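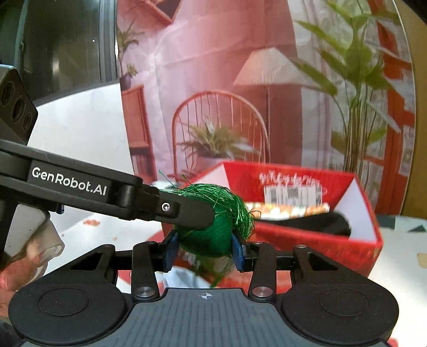

The Thread Drawer, Revisited

Regular readers will remember that in June we promised to sort out the thread drawer. It is now 9th August and the thread drawer has been sorted in the sense that everything in it has been taken out and put on a table.

For anyone new to the Ustdale Stitchers, the drawer came to us with the cupboard, and the cupboard came with the room. It holds, or held, whatever members had no further use for and felt guilty about binning. Renata Ulloa has entered it in the stock book as 3760 grams of mixed thread, having weighed the lot on the kitchen scales in two goes. A fair part of that is knot.

The green is the best of it and also the worst. It's the shiny sort, lovely stuff, the kind that catches the light and then catches on your cuff, your watch and the corner of the table. One end of the bundle is wrapped good and tight. The other has sprung out into a fringe, with a tail hanging off it and stray strands going wherever they please. Malcolm Sedgwick looked at it for a while and said it reminded him of his first allotment.

We had a long discussion about whether to cut it. Bernadette Bouvier is against cutting anything, ever, and has the carrier bags at home to prove it. Malcolm is in favour of cutting most things. We settled on the Bouvier method, which goes like this, and which you are welcome to try on your own disgraces:

Hold the bundle where it's still tight and leave that part alone.
Find the loose tail and let it hang. Don't pull it. You will want to pull it.
Tease the top strands out sideways with a blunt needle, a few at a time, and lay each one down as it comes free.
When you meet a proper knot, push into it from both sides until it slackens.
Put the kettle on.
When you have a decent length, wind it on card straight away. Thread left overnight goes back to its old ways.

Marites Macaraeg adds that a scrap of felt under your hands stops the shiny ones sliding about, and that hand cream should be saved for afterwards. She had to learn the second part on a pale pink.

The colours we've got through so far are back in the drawer on cards, with the name of the shade where we know it and a guess where we don't. Please respect the guesses. "Pond" and "Other Pond" are different greens, and it took most of an evening to agree on that. If you borrow a card, write it in the book, and if you use it up, write that too. We aren't going to chase anyone over a yard of beige.

Still wanted: stiff card, any colour, cereal box weight or better. Kidus Yimer has offered to cut it to size and punch the notches, and he'd like it known that he means empty boxes this time. We could also do with a second pair of small scissors that have never been near wrapping paper.

Anything too short to wind goes in the jam jar on the windowsill. Bernadette stuffs pincushions with it, and these will be on our table at the Penry fair, priced at 65p each or two for whatever you think is fair. Last year one gentleman thought 65p was fair for two, and we've been trying to word the sign better ever since.

The blues are next. There are a lot of blues. Bring your reading glasses and a forgiving nature, and if you own a good lamp, bring that as well, as the one over the far table has started to buzz again.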